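Re: [home-robots] Grellent hand kit – worth it at the price?

Posted to the list in February, replying to the thread

> We have been quoted 465 a hand for the Grellent kit, sleeve and
> wrist camera included, fitting extra. The Kasten quote came in
> well above that and the Bronetine people have stopped answering
> email. Has anyone on here lived with the Grellent for longer than
> a demo? I am mostly after three things: does the grip hold up, is
> the camera any use, and is the sleeve worth paying for or should
> I leave it off. Our robot spends its days among sofas and carpets,
> so nothing heroic.

I have had a pair of these since the autumn, so I can give you an owner's view, with an owner's grudges.

The price first. 465 is what I was quoted too, and it is a fair number until you read the next page. Cables are extra. The mounting ring is extra unless your arm is one of the two they like. The "starter licence" for the grip software is included for 30 days, after which it sulks and drops to a single grip speed until you pay. Get them to put the licence in the quote in writing. They did it for me on the second time of asking, with no fuss at all, which made me wonder who the first answer was for.

Grip: good. They claim 2000 cycles before the pads want changing. I got almost that before mine started to slip on glossy things, mugs mainly. Fabric, boxes and door handles were all still fine at that point. Changing a pad is a two-minute job if you have the right driver and most of an evening if you have mislaid it. Buy spare pads with the kit, as the postage on them alone is an insult.

Noise is lower than on the Kasten I borrowed before this, though the Grellent has a small whine at rest which you will stop hearing after a week and your visitors will not.

Set-up took me a morning. The manual was plainly written for an earlier model, and there is a diagram on page 2 of a connector my kit does not have. The support desk sent me a newer manual with the same diagram in it, larger.

The camera is better than I expected and worse than the leaflet. Colour is decent, focus up close is decent, and anything further off goes soft as soon as the arm gets moving. If you want it to check where the fingertips are before a grasp, it will do that. If you want it to tell you what is across the room, buy something else and put it on the head.

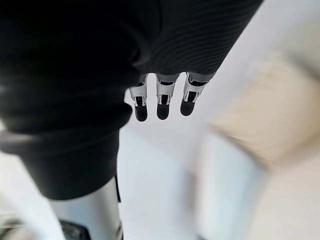
On the sleeve, I would say take it, and then argue with it. It is a soft black ribbed thing, it keeps fluff out of the joints, and it makes the robot look as if it has dressed for a funeral. My complaint is with how much of it there is. Look from the wrist and the cloth fills the top and runs down the left, folds and all, while the three fingers get what is left in the middle. You can see the black pads nicely against a pale floor, so the view you need for a grasp is there, but the palm and the back of the hand are hidden altogether. If your software expects to find the palm, it will have a bad day. Mine did, and I ended up masking off that part of the view in the settings, under a menu called "Comfort" for reasons known only to Grellent.

Kanesport do a shorter sleeve that is meant to fit the same ring. I have one on order and will report back if it turns up. Their website says "in stock – please allow time", and I am allowing it.

For sofas and carpets I think you will be happy enough. Take the hand, get the sleeve thrown in, and hold out for the licence. I would not pay for their fitting. It is four screws and a cable, and the only hard part is that diagram.

If anybody has found a way to stop the whine at rest without cutting power to the fingers, please post it here, as I have tried both of the obvious ones.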